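Bright Side Out

A weekend of polishing, plumping and finding places for things

By the time you have lived with shiny things for a few years, you learn to see them from across the room with your eyes half shut, which is how they look their best. I bought my first piece of chrome in a shop in Utcombe, under lights arranged by someone who understood weakness. It came home and at once began collecting fingerprints, some of them mine.

The feature you are reading was meant to be about decluttering. I got as far as the polish.

Chrome wants very little: a soft dry cloth, a drop of washing-up liquid in warm water for anything stubborn, and a second cloth to buff. Keep scouring pads in another room, ideally another county. Work in small circles and stop when your own face becomes depressing.
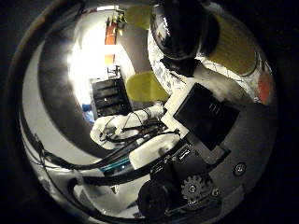 A high shine brings in the whole room, curves and all.

My neighbours in Ustham swear by newspaper. I tried it on a kettle and produced a grey kettle.

Fabric is kinder. It forgives, it hides crumbs, and if it is patterned it will hide nearly anything short of gravy. Blue leaves on white have been in and out of fashion so often that they have stopped noticing, and I would put them in any room that has a plant in it. Wash printed cotton inside out at 30, pull it straight while it is damp and skip the iron unless your mother is coming.
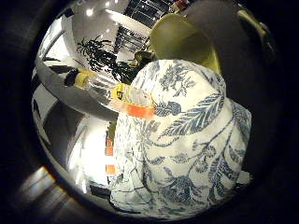 The mistake is to plump everything. A cushion that has been karate-chopped down the middle looks as though it is waiting for an estate agent. Drop it, turn it once and go and put the kettle on (the grey one, in my case). Bottles, tape and other strays can then be rounded up in a single trip, which I usually make in three.

Cables I leave until last, in the hope of rain or visitors. Sort them by length, coil them loosely and fasten each with a strip of old ribbon. A drawer in Trandside pine will hold more of them than any decent person should own. 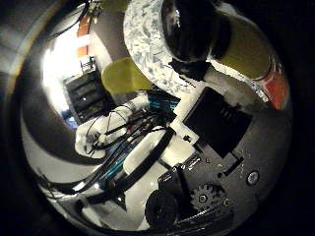 How often should chrome be polished?
Once a fortnight is plenty for pieces that get handled, and once a month for the rest. Dust them with a dry cloth in between.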